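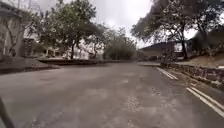

Drullano road loop: a review

I have used the Drullano loop for training since May, mostly on foot and sometimes on a bike. It is a public road, so there is no fee and no gate. I rate it 3 out of 5.

The asphalt is the best part. The lane is wide and most of the surface is worn but even enough for normal running shoes. There are patches where the top layer has gone and the pavement is cracked. On foot I barely feel them. On narrow bike tires they are annoying, and I steer around them.

The double white lines on the wall side have faded a little but are still easy to follow through the bend. The stone wall is low and gives no shade. The trees by the building with the dark roof are better for that – I usually stop there for water.

Parking is the weak point. The lot at Rivas has 30 spaces and fills up early. Osaze Yusuf, who runs here more than I do, leaves his car at Gokitska and walks over.

There are no restrooms and no lights. I would not come after dark. For an easy hour in daylight it does the job, and I plan to keep using it until the Irnix path reopens.

Reviewed July 23, 2020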